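Research Assistant (Robot Manipulation Data), Endside Laboratory
Fixed term, full time. Reference 391.

The Calitz group at Endside is looking for a research assistant to work on the evaluation of learned manipulation policies. The post is tied to the Riviere study, which asks how many demonstrations a policy needs before it can place a small object on a target reliably, and how far that figure depends on the starting positions used in collection.

Background to the post

The first phase of the study compared two ways of choosing starting positions. In the first, the operator placed the object and the target freely. In the second, both were placed from a printed list drawn at random before the session. Policies trained on the two sets were then tested on the same held-out positions. With 200 demonstrations per set, the listed positions gave the higher placement rate. With 51, the difference was too small to separate from variation between training runs. The second phase repeats the comparison with more objects and a stricter test protocol, and the assistant will be responsible for most of the running of it.

The basic task uses one toy food item and one plate on a white table. The arm starts each trial above the table with the gripper open. A trial is scored as placed, touched or missed, and the scorer works from the recorded video without knowing which policy was running.
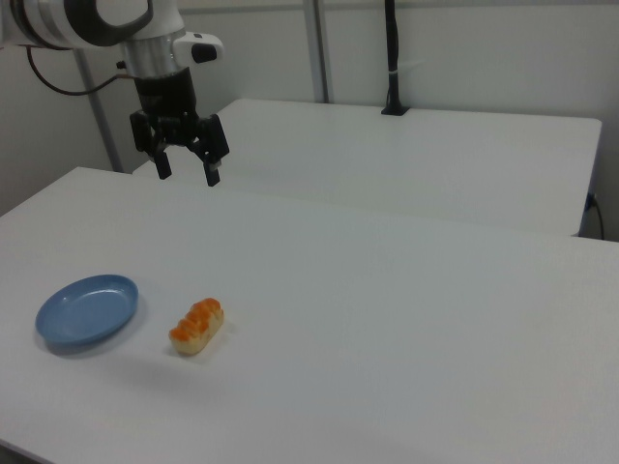 Do applicants need previous experience of programming a robot arm?
Previous experience is useful but is not required. Applicants should be able to read and change Python code written by other people, and training on the arm control software is given in the first month.

Duties

Set up and reset trials according to the position list, and record any departure from it.
Collect demonstrations by teleoperation, to a fixed daily schedule.
Check camera calibration at the start of each session and repeat it where the error is outside the agreed limit.
Score recorded trials, including a share of those already scored by a colleague, so that agreement between scorers can be reported.
Maintain the Virklow trial log, our in-house record of sessions, faults and software versions.
Prepare tables and plots for the phase two report.

The work is repetitive and depends on care. A typical collection session lasts half a day and involves the same short task many times over. Sessions are alternated with scoring and analysis, and no one is asked to operate the arm for a full working day.

Each session is recorded from fixed viewpoints. Small changes in the placing of the plate relative to the food item matter to the analysis, as does the height at which the gripper waits before the approach.
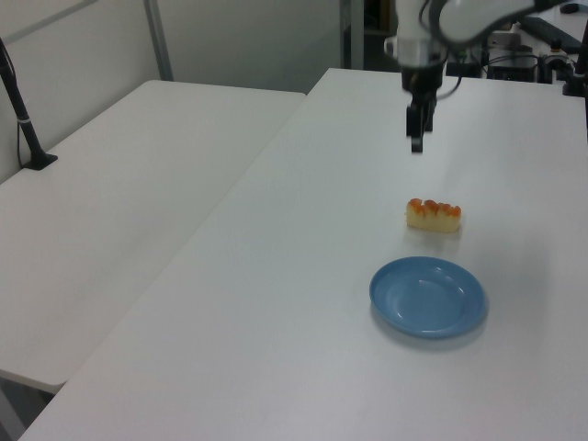 Phase one showed that most failed trials were lost in the approach, with the fingers closing to one side of the item, and that comparatively few were lost during the carry or the release. Phase two will therefore log the approach separately - start height, lateral error at closing, and time to first contact. The assistant will help to define these measures and will be named as an author on any paper that uses them.

Essential requirements

A degree in engineering, computing, physics, psychology or another subject with a substantial practical component.
Working knowledge of Python and of basic statistics, including confidence intervals for proportions.
Evidence of keeping accurate written records.
Ability to work on site during collection weeks.

Desirable

Experience with teleoperation, motion capture or camera calibration.
Experience of blind scoring or inter-rater agreement.
Familiarity with version control for data as well as code.

Terms

The post is for 2 years, starting in April. Collection is carried out on site at Endside. Analysis and scoring may be done from home by arrangement once training is complete. Part-time applications will be considered where the hours can be fitted to the collection schedule.

How to apply

Send a CV and a covering letter of no more than two pages, quoting the reference above. The letter should describe one piece of practical work in which the method had to be changed part way through, and how the change was recorded. Code samples are welcome - a link is sufficient.

Closing date: Mon 1 October. Interviews will be held on site and will include a short scoring exercise using recorded trials from phase one.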